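Pletska Home Help: Ticket log
Subject: Fleece blanket won't stay folded, bedroom sort stalled
Opened by: Shanti Upadhyay, Prestesbridge
Handled by: Myroslav Stelmakh
Status: Solved

Shanti, 30 Dec 2023, first message
Hi all! I'm working through the bedroom with your Jerno folding plan and I love it so far, but step 2 has me beat. The flowery fleece is so thick and springy that every time I fold it in thirds it puffs up in the middle and slides open again. I've tried it on the bed, on the floor and over my arm. The plan says it should end up 30 cm wide and I'm nowhere near. Is it me or the blanket?

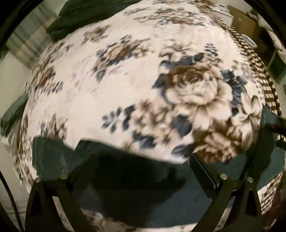
Attached by Shanti: the floral fleece, bunched up.

Myroslav, reply
Oh, I know this kind of blanket well, and it's the blanket! The width in step 2 was worked out for thin throws. Please try this:

Lay it out flat, print side down, and sweep your forearm from the middle to the edges to push the air out.
Fold in half, sweep again, then in half the other way and sweep again.
Roll from the folded end, tight, and tuck the last corner in.

Forget the 30 cm for now. Also, what else is on the bed? Thick fleece needs the whole mattress to lie on, so it helps to know what we can shift first.

Shanti, reply
Great, will do! Second photo attached.
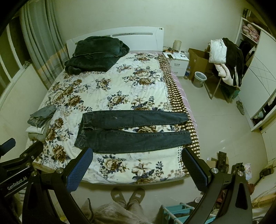 My own plan was to do jeans last, as I always make a mess of them, but I'm happy to swap the order if it gets me unstuck. I still have the shelf labels from the Morin set I bought in August and I'm dying to use them. The green fleece by the headboard is folded, if a bit bulky, so could I leave that one be? And should the pile with the gray denim shorts on top go to the wardrobe now, or wait for the jeans?

Myroslav, reply
Leave the green one, it's fine! Jeans first: one leg over the other, smooth them down, fold in 3 from the hem up. Then move them and the shorts pile off the bed together and you'll have room for the flowery one. The chair can wait until tomorrow.

Shanti, reply
It worked!! Second try, but it worked. The roll holds by itself and I've picked it up and put it down again just to check. Jeans are done too. Please close this, and do add the sweeping trick to the plan.

Myroslav, closing note
Closed. Jerno step 2 now has a separate line for thick fleece, with the roll as the default. Shanti to open a new ticket if the wardrobe shelves give trouble.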